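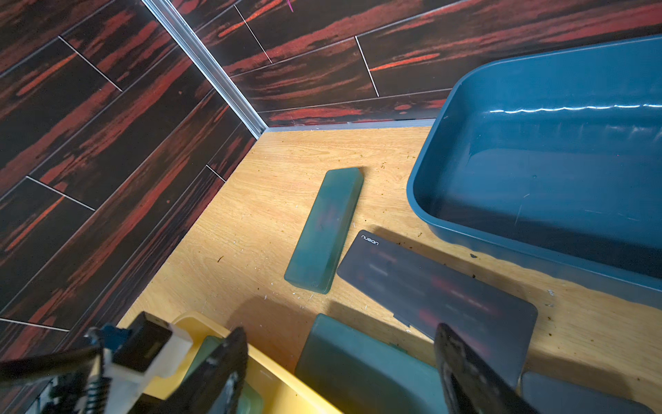
Crumbs Before Lunch

I took the job at Araújo because the ad said tidy person wanted, and I'm a tidy person. It was March, my second week, and so far I'd mostly been watching two arms try to put a bench in order. Trays, lids, a bit of green plastic sheet, and crumbs all over the wood like somebody had eaten a muesli bar in there.

The left arm was called Stoltik and the right one was Horus. I could've cleared the lot in 50 seconds, and I said so, fairly loudly, and then felt bad — as if they'd heard me!

My nan kept house for 3 boys and a husband who dropped ash everywhere. I kept thinking what she'd say about a machine that needed all morning to do the washing-up. Then the left one got hold of the green sheet, over the yellow tray, and I caught myself holding my breath.
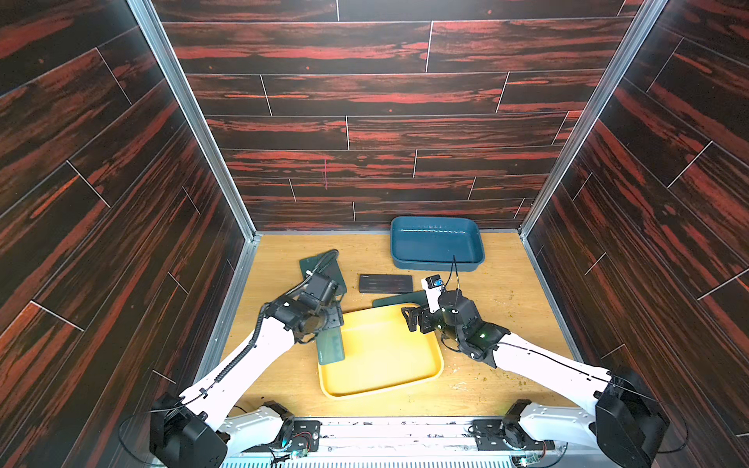
Oanh Tô reckoned I was being too hard on them, and that a shop could live with slow as long as slow didn't need a minder. I asked her what she thought I was, then. She laughed and went to put the kettle on.

I leaned in closer to the glass of my own cold tea and waited. The crumbs were still there, and my hand kept drifting towards the brush.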